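Search this site
Enter keywords

Unit 4: Marking Up a Draft
Course handout, Jirnum Writing Center
Prepared by Kristaps Uibo

This unit covers the second reading of a student draft. Participants should have completed the first reading, in which no marks are made on the page. The practice text for this unit is the Dalsgaard essay, which runs to 2460 words in its original form and must be reduced to 2750 characters of summary by the end of the unit.

4.1 Assigning colors

Each color stands for one kind of remark and keeps that meaning for the whole term. The center does not prescribe a set of colors. Participants choose their own and write the key at the top of the first page. A color that has been given to questions of fact may not later be used for spelling. Where a draft passes between two readers, the second reader adopts the key of the first.

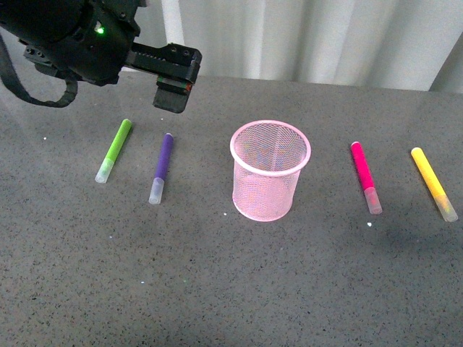
Figure 4.1. Markers and a mesh cup on a tabletop.

4.2 Order of work

Read for argument first. Underline the sentence that states the main claim, and if it cannot be found, write a question in the margin at the point where it was expected. Next, read for the order of paragraphs. Spelling and punctuation are left until the writer has returned a revised draft, as many of the sentences concerned will have been removed.

Comments in the margin should be complete sentences. Single words such as "unclear" or "awkward" are not accepted in assessed work. A closing note of no more than 144 words is written on the last page and addressed to the writer by name.

4.3 Assignment

Mark up the Lendar draft (pages 3 to 5 of the reader) and attach a closing note. Participants in the Deltow group submit on paper; all others may submit a scan. The assignment is due in October, before the midterm conference. Late work is read but receives no written comments.

Sign up for our newsletter
0 comments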